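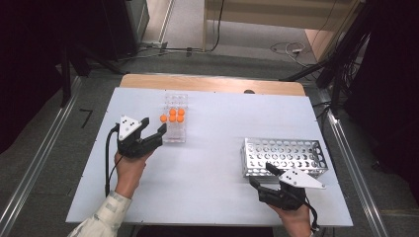
Aarti Rathore 在我上一篇文章底下留言，说她手边已经有一套主从式的遥操作臂，用了很久，也用得顺手，看到别人都在换手持夹爪，心里有点痒，可是又怕买回来以后发现只是换了个姿势做同样的事，白白多一堆线。她问我能不能别光贴参数，讲讲天天拿在手里是什么感觉，录出来的东西机器人到底学不学得会，还有，一天下来手酸不酸。

Aarti，谢谢你问得这么细！我本来就想写这篇，拖了又拖，你这条留言算是在背后推了我一把。下面写得有点长，我这个人一说起手上的工具就收不住，大家泡杯茶慢慢看，赶时间的朋友可以直接跳到“录了这么多以后”那一段。

先说清楚评的是什么

这次写的是 Braritano 出的 Onum 双手套装。一左一右两只黑色的手持夹爪，每只顶上装一块带黑色圆点的白色三角标记板，各拖一根线。人握着它干活，系统把两只夹爪在空间里怎么走、什么时候张开、什么时候合拢都记下来，之后拿这些记录去训练机械臂。录制和整理用的是配套软件，名字叫 Alcantara，跟做汽车内饰的那种面料没有关系，我第一次听到的时候也愣了一下。

东西是我们小组自己花钱买的，走的是正常采购，Braritano 那边没有人看过这篇稿子。我们在 Dernach 做的事情很杂，主要是给实验台上的活儿找自动化的办法：摆管子、挪托盘、把小东西放进小格子里，都是些人做起来不费脑子、做久了又会烦的事。这种活儿以前我们用两种办法教机器人。一种是直接扳着机械臂走，俗称拖动示教，手把手，真的是手把手；另一种就是 Aarti 家里那种，操作的人坐在一边扳主臂，从臂在桌子那头跟着动。两种我都干了好几年，都有感情，所以写这篇的时候我尽量不偏心，但是偏心这种事情自己说了不算，各位自己掂量。

开箱和架设

包装做得很讲究，两只夹爪躺在泡棉里，左右分开，泡棉上印了字，装回去的时候不会放错。标记板单独装在一个扁盒子里，我一开始没看见，还以为少发了，差点写信去骂人。在这里提醒一下新买的朋友，扁盒子压在说明书下面，说明书又厚，一拿起来很容易把它当成说明书的底板。

装标记板要用随箱的小扳手，拧到听见轻轻一声响为止。我建议头一次装的时候两个人一起做，一个人扶，一个人拧。板子本身不重，可是它的角度会影响后面的标定，歪一点点，录出来的轨迹就整个偏过去，偏得还很均匀，从曲线上根本看不出毛病，要等到机械臂照着做、每次都往同一边差那么一点的时候你才会拍大腿。我拍过。

桌子四周的型材架子是我们自己搭的，套装里不含，官网的配件页上有现成的卖，价钱我觉得不太友好。会用锯子的组自己搭就好，铝型材加角码，一个下午的事情。要紧的是稳。我们第一版架子搭得太高兴，少上了几颗螺丝，有人走过去地板一颤，追踪数据里就跟着一个小波浪，Grigoris Mitsotakis-Vlachou 盯着那个波浪看了半天，还以为是我手抖，给我倒了杯水叫我坐下休息。后来把螺丝补齐，波浪就没了，我的名誉也恢复了。

线要早点想好怎么走。每只夹爪一根线，垂下去，经过手腕旁边，再到桌子底下。听起来很简单，可是两只手交叉的时候两根线也会交叉，交叉几次以后就拧成麻花。说明书建议从袖子外侧绕，我试过，也试过从肩膀后面吊下来，最后觉得还是顺着手往下放最省心，只要在桌沿留够一段松的，别绷着。绷着的线会拽手，人会不知不觉地去对抗那个力，录出来的动作里就带着一种别扭劲，机器人把别扭也一起学走了。

拿在手里

这一段是给 Aarti 写的，她最关心手酸不酸。

答案是会酸，但酸的地方跟以前不一样。扳主臂的时候我酸在肩膀和后背，整条胳膊悬着，还要跟关节的阻力商量。用 Onum 酸在虎口和前臂，主要是夹爪的开合要靠手指去捏，捏了放，放了捏，头几天特别明显。过了一阵子就好多了，手会自己找到省力的握法。我现在的习惯是把前臂搭在桌沿上，只让手腕和手指动，够远处的东西再抬起来。

握把的形状我很喜欢。它不花哨，表面有一点点涩，出汗也不滑。Nneka Akpan 手比我小很多，她觉得握把偏粗，长时间捏着的时候食指要多伸一截出去，她给自己那一侧垫了一小条胶布，改善不少。Braritano 如果有人看到这里，麻烦考虑出一个细一号的握把，真的，小组里手小的人不在少数，而且她们往往是动作最细的那几位，录出来的数据最漂亮，没有道理让她们将就。

两只夹爪的手感有一点差别，右手这只闭合的末段很干脆，左手这只稍微有点黏，像一扇门快关上时碰到地毯那样。我写信问过客服，对方说在公差以内。嗯，公差以内，我信，可是手指就是感觉得到。用久了以后左边也松开了一些，现在不刻意去比已经察觉不出来了。

夹爪张开的幅度够我们桌面上大部分东西用。夹小球、夹管盖、扶托盘边都没问题，夹宽的盒子就不行了，得两只手对着推，这个在买之前要想清楚。如果你们的活儿是叠衣服或者搬箱子，建议先借一套来试试，别看我这篇写得热闹就下单。

我最意外的是，人拿着它会很快忘记自己拿着它。头一天还会想“我要把夹爪移过去”，过不了几天就变成“我要把那个拿过来”，中间那一层不见了。扳主臂扳了几年我也没有完全到过这个程度，总有一点隔着手套摸猫的感觉。这个差别在数据里能看出来，后面会讲。

标记板和追踪

白底黑点的标记板是整套东西里最朴素的零件，也是最娇气的。它要被看见才有用。两只手靠得很近的时候，一块板会挡住另一块；身子往前探的时候，头会挡住板；想看清楚格子里的东西，人又偏偏最爱往前探。我们花了好些工夫才改掉探头的毛病，办法很土，把椅子调高一格，人坐直了也能看清桌面，自然就不探了。

丢追踪的时候 Alcantara 会响一声，声音像微波炉，可以在设置里换。换成哪一个都比微波炉好，我们组有一位同事每次听到都往茶水间的方向看。短暂的丢失软件会自己补，补得还算诚实，会在时间轴上标成灰色，导出的时候可以选择要不要。我的建议是关键动作附近的灰色一律不要，夹住和放下那一小段必须是真的，路上飞过去的那段补一补倒无所谓。

灯光也有讲究。桌面是白的，标记板也是白的，顶灯太亮的话板子上的圆点会被洗得发灰。我们把正上方的灯关了，留两侧的，立刻好了很多。金属的东西要小心反光，尤其是冲孔钢板做的试管架，孔多，边多，每一圈边缘都能闪一下。追踪本身受影响不大，真正遭殃的是后面拿画面去训练的那一步，模型会把亮斑当成什么了不起的东西盯着看。Nneka 的土办法是把架子稍微转一点角度摆，每录一批就换一个角度，让模型知道亮斑会跑，不值得记。这一招效果非常好，我在别的地方没见人写过，所以写在这里。

板子脏了要擦，用干的软布，别用酒精。我用过酒精，点的边缘淡了一点点，幸好还能认。备用板可以单买，下单的时候顺手加一块吧，别学我。

标定

标定流程是我对这套东西评价最高的部分之一，说出来可能有人不同意。开机以后按软件提示，拿着夹爪在桌子上方慢慢画几个大圈，再把爪尖点到桌角，左手做完右手做，很快就完了。软件会给一个分数，分数不好看就重来。比起以前我们校主从臂，要对零位，要等关节热起来，校完还要祈祷，这个真是舒服太多了。

不过它有一个坑：分数好看不代表左右手之间的关系也对。单只夹爪各自都准，两只合在一起差一点，这种情况我们碰到过，做单手的任务完全没事，一做双手配合就露馅，比如左手扶着托盘右手往里放，机械臂会把球放到格子边上，球骨碌一下就跑了。检查的办法也简单，标定完以后两只爪尖轻轻碰在一起，看屏幕上是不是也碰在一起。说明书里没有这一步，我们自己加到流程里了，贴在显示器边上。

拿什么活儿来试

我不喜欢用漂亮的演示任务来评工具，那种任务选出来就是为了成功的。我们挑的都是平时真要做的，外加一个练手的。

练手的是小球入格。透明塑料托盘，浅浅的格子，橙色的小球，一只手扶，一只手放，也可以两只手轮着放。简单吧？新来的人坐下来都觉得简单。可是球会滚，格子浅，放的时候爪尖张得太快球会被带出来，张得太慢又会蹭着旁边的球。这个活儿把人教会的速度非常快，放上一阵子，手就知道什么时候该停一停再松开。那个“停一停”后来成了我们判断一条示范好不好的重要标志，Grigoris 给它起了个名字叫“犹豫”，我觉得叫“客气”更合适，手要对球客气一点。

正经的活儿有几样，挪试管架、把架子对齐到桌上的位置、取放管子、把托盘从一处移到另一处。挪架子看着最没意思，反而最考验手持夹爪。架子长，夹着一头提起来另一头会往下坠，人会下意识地转手腕去补偿，补偿的力道每个人都不一样。用主从臂做的时候，主臂反馈的力会提醒你；用 Onum，你手里直接就是那个重量，根本不需要提醒，动作很自然就对了。

也有做不好的。拧盖子这件事，我们录了很多，最后放弃了。人手拧的时候手腕能转出很大的角度，换到机械臂上关节到不了，软件会把超出的部分标红，标得一片通红，像过年。这个不能怪 Onum，可是买之前你得知道：手持的东西让人太自由了，人会做出机器人做不到的动作。录之前最好把机械臂够得到的范围在桌上划出来，提醒自己别浪。

跟主从臂比，慢慢说

Aarti 真正想问的是这个，我知道。

先说手持的好。快，这个没有争议。录同样的活儿，扳主臂的时候我要先把从臂摆好，确认没有人站在旁边，录，停，复位，再来；用 Onum 放下就能接着录，桌上摆一摆就是新的一条。机械臂根本不用在场，它可以在隔壁忙别的，或者干脆送去修。去年 12 月我们那台臂坏了一个关节，要是当时就有这套东西，整个冬天都不会白等，想起来还是有点心疼。

还有教新人。Lorcan Coughlan 刚来的时候从来没碰过机械臂，我让他扳主臂，他扳得满头大汗，从臂在那头画龙；给他一对 Onum，他坐下来就能放球了，连我都没怎么讲。人用了一辈子的手，这个底子是白送的。

再说主从臂的好，这部分我要写公道。扳主臂的时候，录下来的动作一定是从臂做得到的，它当场就做了嘛，你亲眼看着呢。够不着就是够不着，撞了就是撞了，没有悬念。手持的数据要到后面才见分晓，有时候录得好好的一整批，放到臂上才发现肘部会碰到架子，那个心情，唉。另外力的问题也绕不过去，Onum 记录的是位置和开合，爪尖上到底用了多大力，它记得很粗。夹硬球没事，夹软的、脆的，我还是愿意回去用主从臂，从臂夹坏了我马上知道，也马上改。

画面上也有差别。手持录的时候桌上有人的手、有袖子，机械臂上岗的时候没有。Alcantara 里有一个把手遮掉的选项，我试了，深色袖子遮得干净，浅色带花纹的袖子有时候会留一圈毛边，模型对毛边的兴趣大得惊人。现在我们的规矩是同一批数据里尽量多换几件衣服，让它看腻了为止。

所以我给 Aarti 的回答是：别把主从臂卖掉。两样一起用最好，手持的负责量，主从臂负责收尾。先用手持录一大批，训练出一个大致会做的版本，再用遥控去补它做不好的那几处。机器人卡在哪里，就坐到主臂前面从那里接着做给它看，补上去的数据不用多，效果立竿见影。我们现在所有的活儿都是这么走的。

拖动示教我就不多比了，直接抓着臂走，好处是便宜，坏处是人挡着镜头，双臂的活儿又需要四只手。做简单的点到点还是可以的，老办法有老办法的体面。

录了这么多以后

到写这篇的时候，我们一共录了 2151 条示范，都在同一张桌子上。里面小球入格的最多，其次是挪架子。我特意去软件里查了总数，看到的时候自己也吓了一跳，平时一条一条录的时候没有感觉，像织毛衣，低头织，抬头就有一只袖子了。

剔掉丢追踪的、手滑的、有人进来借胶带我一分神的，还有红色标记太多的，整理起来花的时间比录还长。挪架子这一项最后留下来 615 条我认为干净的。拿这一批训练出来的版本，放到臂上第一次跑，它提起架子，在半空中停了一下，然后放下来，放得很轻。那个停顿跟 Nneka 的停顿一模一样！Nneka 站在旁边看，有点不好意思，说原来自己做事是这个样子的。我觉得这是这份工作里最好玩的地方，你会在机器身上认出同事来。

小球的结果没有那么诗意。托盘中间的格子放得很稳，靠边的格子差一些，尤其是最靠近人的那一排。原因找了很久，最后发现是我们录的时候都偷懒，靠近自己的格子随手一放就完，姿势五花八门，机器人不知道该学谁的。补录的时候规定了统一从上方下去，好了大半。剩下的那一小半至今没好，我怀疑跟夹爪的角度有关系，还在看。有经验的朋友欢迎指点，我是真心请教。

谁来录也很要紧。一开始我贪多，谁有空谁来，混在一起。后来分开看，有的人动作流畅但是每次路线都不同，有的人慢吞吞可是每次都一样。给机器人打底子，慢吞吞的那位更值钱；底子打好了，再加流畅的进去让它见见世面。这个顺序反过来的时候效果差很多，我们两种都试了。

一次录多久合适？我的经验是宁可短一点，多歇几次。手累了自己不知道，数据知道，后面录的那些松手都偏早。我们现在录一阵子就换人，换下来的去整理刚才录的，眼睛和手轮流歇。整理自己录的东西还有一个好处，看到自己糟糕的样子，下一轮自然会改。

关于 Alcantara

软件我给的评价是能用，够用，有几处让人想叹气。

好的地方：时间轴很清楚，左右手分两行，开合用颜色深浅表示，一眼就看到哪里夹了哪里放了。每条可以写备注，备注可以搜索，我备注写得很勤，“球跑了”“线勾住袖口”“打喷嚏”，后来挑数据的时候省了好多事。脚踏开关直接支持，插上就能用，强烈建议买一个，两只手都占着，总不能用鼻子去点开始录制吧（我试过用胳膊肘，碰翻了托盘）。

不好的地方：一个项目里最多放 2000 条，到了上限就要新开一个，两个项目的备注还不能一起搜。我们就是在最忙的时候撞上这个墙的，当时正录得顺，弹出一个框，全组人围着看。客服说下一版会放宽，下一版是什么时候没有说。还有中文界面的翻译，“夹爪”在有些页面叫“抓手”，有些页面叫“钳”，有一页叫“手指头”，新人看了会以为是不同的零件。导出格式倒是很齐，常见的都有，坐标系的定义也写得明白，这一点比很多大厂的软件强。

撤销键的位置离删除键太近，就说这么多，我不想回忆那天的事。

售后和维护

用了这段时间坏过一次，右手那根线在插头根部接触不良，晃一晃就断一下。写信过去，7 天之后新的线就到了，旧的不用寄回。这个速度我很满意，就是期间只能单手录，大家正好把积压的单手任务清了一遍。换线要拆底部的一个小盖，螺丝很小，掉到地毯上就别想找了，下面垫块毛巾再拆。

爪尖的垫片会磨，夹金属多的话磨得快。磨了以后不影响追踪，但是夹球会打滑。备件里送了一对，应该能撑蛮久，我们还没换到第二对。

收纳的话，我建议不用的时候把线松松地盘起来，夹爪朝上放，别让标记板去顶着任何东西。有人提议挂在型材架子上，看着很专业，我怕掉下来，没同意。

还没说到的几件小事

左撇子可以用，软件里能把主手换过来，Lorcan 就是左撇子，他说没有任何不习惯，倒是他录的数据和我们的混在一起时要在备注里标清楚，机械臂那边左右臂的分工是固定的。

戴手套可以用，薄的丁腈手套没问题，厚的不行，手指感觉不到末段那一下干脆。

说话不影响录制，听歌也不影响，但是别跟着节奏放球。这是 Grigoris 贡献的教训，他那一批数据间隔特别整齐，训练出来的机器人每放一个球都要等一拍。我们留着那个版本没有删，客人来的时候偶尔放一放。

适合买的人，我想是手上已经有机械臂、有正经任务要教、又总是为数据不够发愁的小组。只想体验一下示教是怎么回事的朋友，先去找有设备的实验室玩一个下午，够了。预算只够买一样的，看你的活儿：轻、巧、重复多的，买手持；要用力、怕夹坏的，老老实实买主从臂。

打分的话，硬件我给得高，软件给个中间偏上，说明书嘛，请他们把扁盒子那件事写到第一页。

补充，2026年10月21日：Aarti 看完又来问，浅色袖子的毛边有没有更省事的办法。目前我们手边最有效的是录之前把袖口往上卷两折，再在遮挡选项里把边缘放宽一格，效果图我下次整理好再放。另外有读者问脚踏开关要不要买原装的，不用，普通的就行，选底下带防滑垫的，不然踩着踩着它就跑到桌子另一头去了。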